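Skestdale House residents' group
Minutes, December meeting, 7.30 pm, front sitting room

Present: Morfudd Meredith (chair), Kusum Jaiswal (notes), six residents. Apologies from flat 2.

1. Last minutes
Agreed. One fix: the Holub invoice was for carpet cleaning, not the stairs light.

2. Sitting room window and curtains
Long one. Kusum passed round prices. Irnia will clean and re-hem the pair for $130. New lined pair from Grotura is $168, hooks included, fitting not. Morfudd likes the pale yellow and doesnt want to lose it. Two people said the room gets chilly after supper and lining would help. Others not bothered. 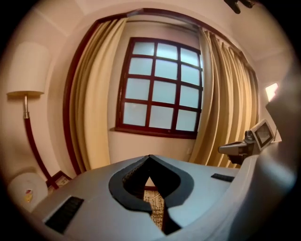 Sitting room window, curtains open, lamp to the left.

Lamp stays where it is, the readers want it there. Someone asked could it go on a timer. Kusum to look at what we have in the cupboard first.

Vote on curtains: clean and re-hem, five for, three against. If the hems come back uneven we look at Grotura again in spring. Sheets to go up while they are away, Morfudd has some.

ACTION: Kusum to book Irnia, ask how long they keep them.

3. Woodwork round the window
Dark red-brown to stay. Suggestion of painting it white got no second. Agreed a wash down and one coat of the same color on the sill and frame only, bars to be left till warmer weather. Holub quoted $80 for the sill and frame, paint included. Accepted. Wants the curtains down before he starts so this has to follow item 2, not the other way round.

Question about the glass, whether to swap for clear. Most prefer it as is, plenty of light and it's private. Not taken further.

ACTION: Morfudd to ring Holub with dates once Irnia confirms.

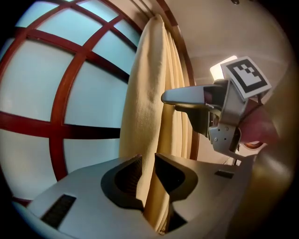 4. Ceiling light
Complaint that its too bright for the film evenings. Lamp only on film nights, main light on for cards and anything with reading. Try it for a month. Morfudd to put a note by the swich.

5. Any other business
Spare key for the sitting room still missing. Check coat pockets please.
Jigsaws to go back in the right boxes.

Closed 8.40 pm. Next meeting in January, same room, time to be confirmed.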